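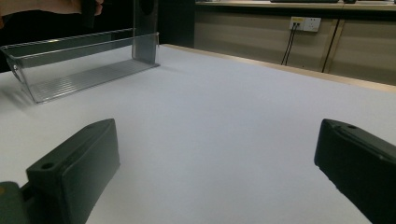 Extended warranties and cover plans: your questions

Is an extended warranty worth buying?
Usually I'd say no. Most faults that are the maker's doing show up early, when the shop has to sort them out anyway. After that you're paying for a stretch when not much tends to go wrong, and then the plan ends.

The salesperson told me I'd have no protection without one. Is that true?
No. You have rights against the seller whether or not you buy anything extra. Ask what the plan gives you on top of those rights, and watch how long the answer takes.

What does "accidental damage" cover?
Less than you'd hope. Tudeo's standard plan leaves out scratches, dents and anything "cosmetic", a word it never defines. Ebony Pomare wrote to us in February after a claim for a cracked lid was turned down on that ground. She had paid 271 pounds over the life of the plan.

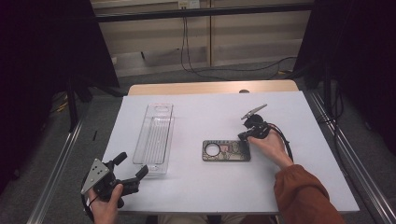 Read the exclusions before the price. If they run longer than the list of what's covered – and they often do – you have a fair idea of how a claim will go.

Is Surow any better?
Its wording is clearer, I'll give it that. There is still an excess of 100 pounds on every claim, and the adverts don't dwell on it. For a cheap kettle or toaster the cover is close to useless.

Can I cancel?
Most plans give you a cooling-off period. Harawira asks for notice by post, which seems odd for a firm that will sell you a plan in 2 clicks. Keep proof of sending.

My plan renewed without my asking. What now?
Write to the provider first and ask for the money back. Then check your bank for a standing card payment. Nicanor Daza found he'd been paying Banunard for a washing machine he no longer owned.

What should I do instead?
Put the same money aside each month. It won't cover a disaster in week one, but it's yours if nothing breaks.

Do you get paid by any of these firms?
No. Answers are written by Keith Stubbs and checked by Shirin Hosseinzadeh.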